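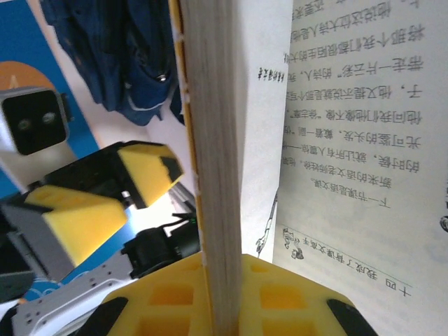

Murnham Evidence Store Case File Cabinet

Lockable cabinet for trial bundles, exhibits and sealed evidence bags

The Murnham is a steel cabinet made for court offices, solicitors' firms and police property stores. It holds paper bundles and bagged exhibits under one lock, and keeps a written and electronic record of each time the doors are opened. It is supplied assembled, apart from the shelf dividers and the feet.

Criminal cases can run for a long time between a first hearing and a trial, and papers are often moved several times in between. The cabinet is meant to stay in one room for all of that time. Files are signed in, given a shelf position and signed out again when they are needed in court.

What it holds

There are 4 shelves, each adjustable in steps. With the dividers fitted, a full cabinet takes up to 600 standard exhibit bags, or a mixture of bags and lever arch files. Larger items should go on the bottom shelf, which has a raised lip at the front. Do not store anything above the top shelf. The roof panel is not designed to carry weight.

Exhibits that need to be kept cold, and anything flammable, must not go in this cabinet. See the Asmont range for refrigerated storage.

Locks and access record

The doors close with a three-point bolt. The standard lock is a Pascu keypad with a key override. Each user has their own code, and the lock keeps the time of every opening along with the code that was used. The record can be read on the keypad display or copied to a memory stick by the person holding the manager code. It cannot be edited from the keypad.

If the wrong code is entered 3 times in a row, the keypad locks and the manager code is needed to clear it. Failed attempts are kept in the record as well.

A two-person setting is available for cases where the property officer and a second member of staff must both be present. It is switched off when the cabinet leaves us and can be turned on from the manager menu.

Seals

A numbered plastic seal can be passed through the eyes on the door handles after the doors are locked. Write the seal number on the sheet inside the left-hand door before closing it. Seals are sold separately in packs. Wire seals should not be used as they scratch the handle coating.

Specification

Body: welded steel, powder coated
Colours: light grey or dark blue
Shelves: 4, adjustable
Dividers: 19, removable
Lock: Pascu keypad with key override
Keys supplied: 3
Power: replaceable batteries, not included
Floor fixing: bolts for concrete supplied, timber fixings on request

In the box

Cabinet, shelves and dividers
Keypad instructions and manager code in a sealed envelope
Floor bolts and levelling feet
Pad of exhibit sign-out sheets

Delivery and fitting

Delivery is to a ground-floor room with level access. For upper floors, please tell us the width of the lift doors when you order. The cabinet must be bolted down before it is loaded. Fitting can be added at the checkout and includes setting up the first group of user codes. The fitter will not need to know the manager code, so have someone on site who can enter it.

Old cabinets can be taken away on the same visit if they are empty and unlocked. We cannot move cabinets that contain exhibits or case papers.

Care

Wipe the outside with a damp cloth. Change the batteries when the keypad shows the low power sign. The access record is kept while the batteries are out, but check the clock afterwards, as it may need setting again.

Guarantee

Jadora guarantees the cabinet body and lock against faulty materials and workmanship. Keep your order number, as we ask for it with any claim. Lost override keys are not covered. Replacements can be ordered by the account holder in writing.

Related products

Asmont refrigerated exhibit cabinet
Jadora numbered seals, plastic
Jadora sign-out sheets, refill pad
Murnham spare shelf with dividers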